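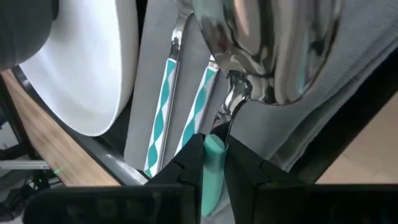

Mivo's reviewer asked in her note on the last report why the gripper fingers come ahead of a third arm in the revised budget, and whether the order could be switched. We would prefer to keep it as it is. An arm can be added to the table later with little loss. Fingers wear with every day of dish rack work, and we can't run the two arms we have without good ones.

Equipment status at 19th December

The dish handling work is running on the equipment bought in the first half of the grant. The items are ordinary kitchen ones: serving spoons, patterned-handle utensils, plates, mugs, bowls, a rack and towels. All of it came out of the consumables line and we don't expect to ask for more there, apart from replacement mugs.

Of the 3 purchases planned for this period, 2 are complete. The overhead rail was paid for in full and the invoice is with your office. The spare cable sets arrived from Stolla and are on the shelf. The third purchase, the finger sets, has slipped. Stolla quoted a price we could accept but could not hold it past the end of the year, so we asked Espinoza for a second quote. Espinoza is cheaper per set and slower to deliver. The difference comes to about $200 on the full order, and we are inclined to pay it to Stolla for the earlier date.
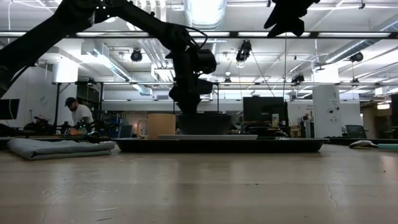
Two-arm table with mug, bowl or pot and tray.

Planning for the next period

The main open question is the third arm. Vekent has offered either a purchase or a lease with an option to buy at the end. The lease keeps us inside this year's equipment line but costs more over its full term. A purchase would need money moved from travel, where we are well under – most of the planned site visits were done by phone. We have not signed anything and will not do so before hearing from you.

Two smaller items should be noted. Bench space is tight, and a third arm would need its own table, which was not in the original budget. We also left out service cover when we first costed the arms. It has been added to the revised sheet as a separate line so that it can be seen.

Decisions needed from Mivo in January:

Approval to place the finger order with Stolla at the higher price.
Lease or purchase for the third arm.
Permission to move unspent travel money to equipment, if purchase is chosen.

The revised budget sheet and both finger quotes are attached.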